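Plumside gripper, grip pads again

March 7, 2024

The second set of finger pads for the Plumside hand-held gripper is on. The first set was a harder rubber from Clenness and slid on anything with a coated surface. Paper cups are a decent check for this – too little friction and they slip, too much force and the wall folds. 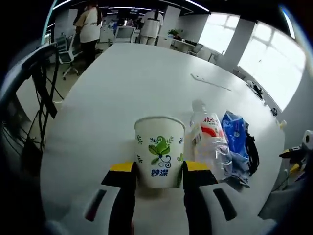 Pad hardness is only half of it. The trigger linkage has some 14 degrees of play before the fingers start to move, and I feel that most on thin-walled objects. Reprinting the link at 100 percent infill took out part of the flex. The rest is in the pivot, so a shoulder bolt goes in next.

Wiring and calibration are unchanged since September.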